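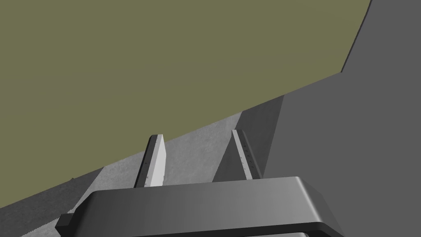
Wrist view in the simulator, fingers open, nothing gripped.

2024-07-15

Spent the session on the wrist view for the pick task. Salvador Cardoso wants the student teams on the same camera setup before they start recording, so I worked from the Trudach scene file and left Prumell alone for now.

The gripper body takes up most of the bottom of the render. Both fingers show to their tips, and the gap between them is clear, so I'm keeping this mount angle. The tilt makes the surfaces hard to read at first. Fine for us, maybe not for the new students. Might add a level view as a second window.

Colors: the olive and the grays are all dull and close in brightness. Try a brighter olive next time and see if the edge is easier to pick out.

Ran the open/close script with no object loaded. 800 steps, no errors in the log. Then 500 steps with the slower close speed, also clean. Log file came to 1,388 lines, too long to read through by hand – cut the print rate before the teams use it.

One thing to fix: the script still loads the old finger length from the April config. Line 114. I changed it in my copy but have not pushed it.

To do
- push the config fix
- ask Salvador which start pose he wants
- load the block and repeat the slow close
- copy the camera settings to Prumell once the pose is settled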